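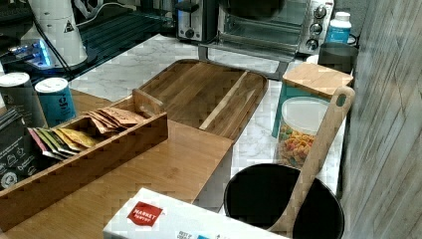 How to set up a tea corner on a crowded counter

A kitchen counter fills up by itself. First comes the toaster, then the small oven, then the canisters, and one morning you make tea with one elbow in the bread. I have moved my own things many times before I found an order that stays. It takes one free afternoon and you do not need to buy much.

What you need

A tea box with open compartments. Mine is a long bamboo one with thin dividers.
A board to stand it on, bigger than the box.
Canisters with lids for the loose things.
A soft cloth, warm water and a little dish soap.

Step 1. Unplug and clear

Unplug the toaster and the toaster oven and wait until they are fully cold. Move everything to the table, also the things you think are already in the right place. Empty the crumb trays over the sink. Wipe the counter with the soapy cloth, then with clean water, and let it dry. On a marble pattern the small drops of tea are hard to see, so look at it from the side.

Step 2. Put back the hot appliances first

They decide where all the rest can go. I keep the toaster and the toaster oven next to each other at the back, so the front stays for working. Read the manual of your oven for the distance it needs from the wall and from other things. Mine is strict about this, and wood paneling does not like heat. Bottles and cups should not touch the oven when it is on.

Check also the cords. They should lie behind the appliances and never cross the place where you pour hot water.

Step 3. Make an island with the board

Lay the big board near the front on one side. Everything for tea lives on it or beside it. When you want to clean, you lift the box, wipe the board, and you are finished. A bamboo board should be wiped and dried at once – do not leave it standing in water, it will bend.

Step 4. Sort the tea

Take all the tea out of its cartons. Keep the packets which are in colored envelopes in one section, and the plain tan or brown ones in another. Stand them upright, like cards in a drawer. Do not press them in tight. If you must pull hard to get one, take four out and keep them in the cupboard.

My neighbor Gwenllian Llewellyn sorts hers by time of day, with the morning tea in front. This is also good, but you must explain it to your guests.

If your packets have no envelope, they lose their smell faster in an open box. Put out only what you drink in one week.

Step 5. Canisters at the edge

Lids of the same color make a mixed group look calmer, even when the bodies are different. Put the canister you open every day closest to your hand. Pouches can lean beside them, closed with a clip.

Keeping it so

Once a month I take the box to the sink, turn it over and knock out the dust. In October, when we start to drink more tea, I check the dates on the packets too.

Related pages
Cleaning a toaster oven rack without scratches
How to oil a bamboo board
Wire shelves in a small kitchen
Labels for canisters, by Osian Prydderch

Contact | © Rowlands Home Pages | Back to top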